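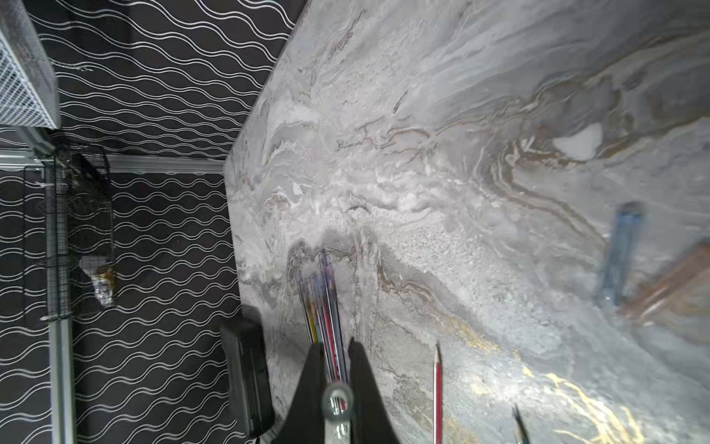
Intro to Robot Manipulation
Week 9 handout: Grasping More Than One Thing
Instructor: Hwa-young Ham

Due 7th November, at the start of lab. The start of lab is when lab starts.

Last week you picked up a single block and felt good about yourselves. This week it's pencils, held as a bundle. A bundle is one object right up until you squeeze it, and then it is however many objects you put in.

Terms you will need

Grasp width: the gap between the fingers at contact. Log it for every attempt, including the embarrassing ones.
Slip: any shaft moving against its neighbors. Dropping the lot also counts as slip, Team Drolleo.
Clutter: anything on the table you didn't plan for. Stray pencils and rulers are clutter. So is your phone.

Procedure

1. Home the arm. Wait for it to finish homing.
2. Close on the bundle low on the shafts, at 80 percent speed or less.
3. Lift, hold for 9 seconds, set down. Do this 3 times.
4. Repeat with the bundle tilted.
5. Save the wrist video with your team name in the file name. "final_final2" is not a team name.

A note on the marble tabletop: the veins confuse edge detectors. Every October a team reports a thin brown pencil that is in fact decoration. Check your masks by eye before you send the arm after one.

Grading

110 points possible, and no, I don't round up from there. Most of them are for the log. Team Jin should reread the slip section before asking me about it.

Reading: chapter 3, skipping the proofs if you must.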